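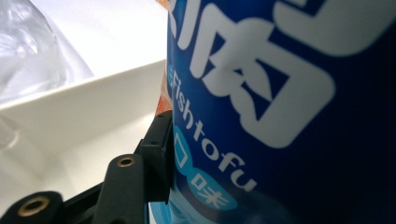
What do you need to check before taking a hand-held gripper kit on trial?

Screws, jaws, cable and battery first, then how it behaves on the sort of packets you handle every day.

I've been going through the Drustomora kit in March for our packing bench at Skola, and Aisling Dunne asked me to write up the checklist with my comments left in, so sorry in advance for the rambling!

1. Threaded inserts sit flush in the arms – OK
The brass ones are nice and clean, and none of them spun when I put a screwdriver in. I'd much rather have these than screws biting straight into black plastic.

2. Arms and bracket free of cracks – OK
Run a fingernail round the holes as well. I found one rough edge and took it off with a file (two minutes, no drama).

3. Contact face clean – OK
Wipe it before every session. Crumbs and oil get into the notch and you'll be picking them out with a cocktail stick.

4. Finger pinch points marked – NOT OK
No sticker anywhere on my kit. Zasport, who sell it, say they'll send some out. I've used yellow tape until they turn up.

5. Grip on glossy snack packets – OK, with a comment
Fishtofu and the like are a proper test, as the wrapper is slippery and the sides curve away from you. Squeeze gently and look for creases near the seal. Brayden Lemieux squeezes like he's wringing out a flannel, so we've agreed he starts on the boxes.

6. Cable strain relief – CHECK AGAIN
Felt a bit loose on my second go. The handbook says to look at it every 1,000 grips, but I'm going to do it at 700.

7. Spare pads in the box – OK
There are 2 sets. The handbook gives them 3,000 grips each, and I'll believe that when I get there.

8. Bench tidy – OK
Loose bags well away from the arms, please, they do get dragged in.

Would I keep it? Yes, once item 4 is sorted. The Flanagan one we had before was lighter, I'll admit, but I could never get parts for it. Aisling has the signed copy, and item 6 is down to me.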